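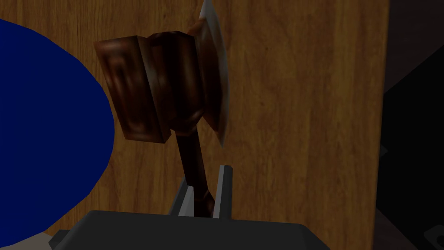 Open day at the Tridden prop and furniture works, Iltgate

Last updated: November

The works opens its doors once a year, and this time I got one of the 46 places on the morning tour. I took the 138 bus from Kulleck, which stops outside the gate. Entry is free but you have to book, and they check names.

We started in the timber store. Shirin Bagheri runs it and she kept things short: boards come in, get stickered and stacked, and stay put until the moisture reading is low enough. She let us try the meter on a few offcuts. Mine read six percent – fine for indoor furniture, she said, and a little dry for a door.

From there we went through the machine hall. The big planer was off for the tour, but they ran the bandsaw for a few minutes and handed out ear protection first. I would have liked longer in this room. The group behind us was already waiting at the door, so we moved on to finishing, where the smell of oil is strong enough that two people stepped outside.

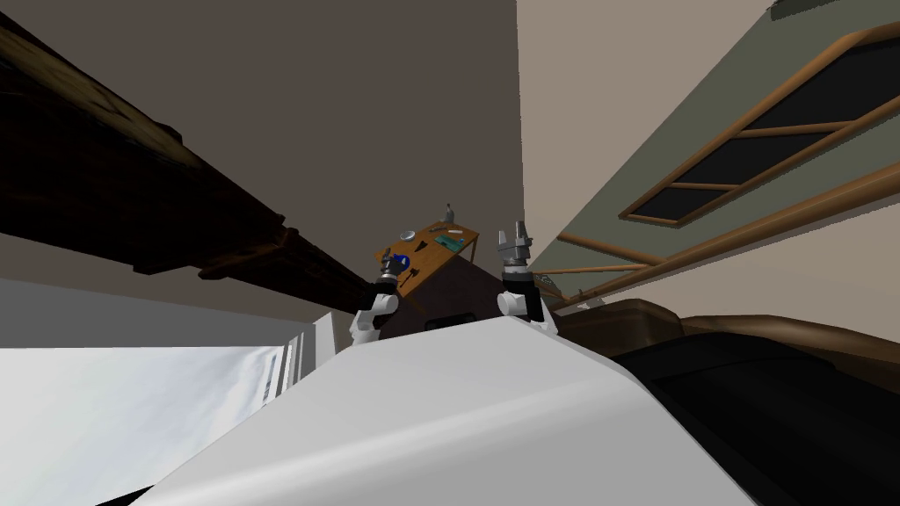 Small tables are what the works sells most of, 564 of them last year, mostly to schools and cafes. Boglárka Gál, who took over the tour at this point, talked about color for a good while. Customers ask for gray or white and then change their minds when they see samples. An orange-brown top like the one on the small table is still the shade people come back to, and she puts that down to how it looks under cheap indoor lighting. The oil they use comes from Vahidi and goes on in thin coats with a cloth.

The tour ended at 11:30 in the canteen with coffee and a plum cake. There is a seconds shelf by the exit, cash only. I bought a bread board with a small knot in one corner and caught the next bus back to Kulleck.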